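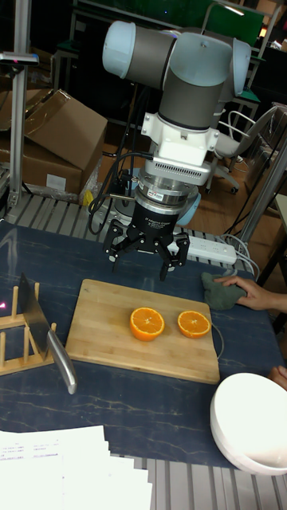 Every backyard in Gindley has a tree dropping fruit, and it was high time we threw a party for it, according to Saodah Manurung.

The town's first Citrus Day drew 281 people – a ripper turnout!

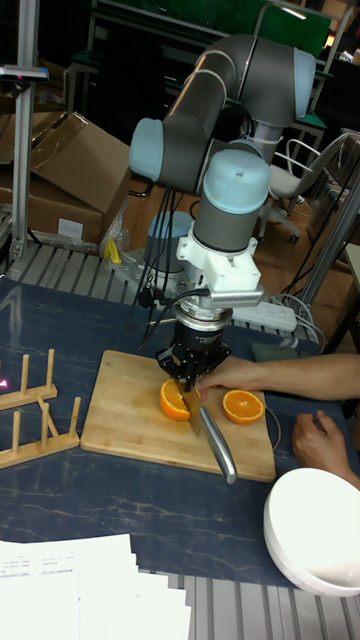 Marmalade goes down to the wire

Shu-fen Kan's dark navel took the blue ribbon from 17 entries, with gorgeous colour and a proper bitter bite.
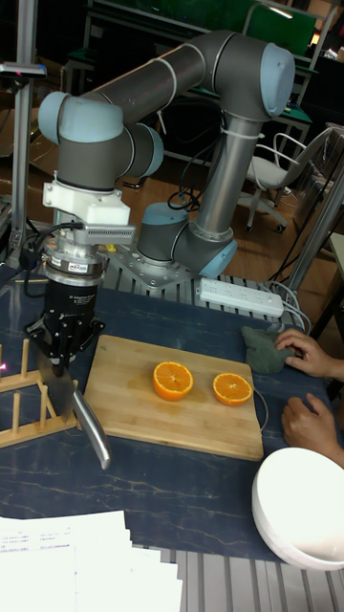
Back in November

A Valencia day is next, and stalls are already filling.
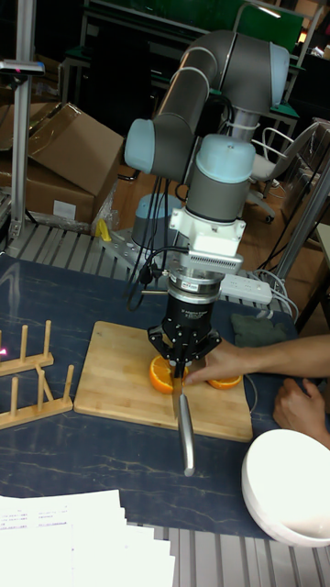
Oranges, a Gindley favourite.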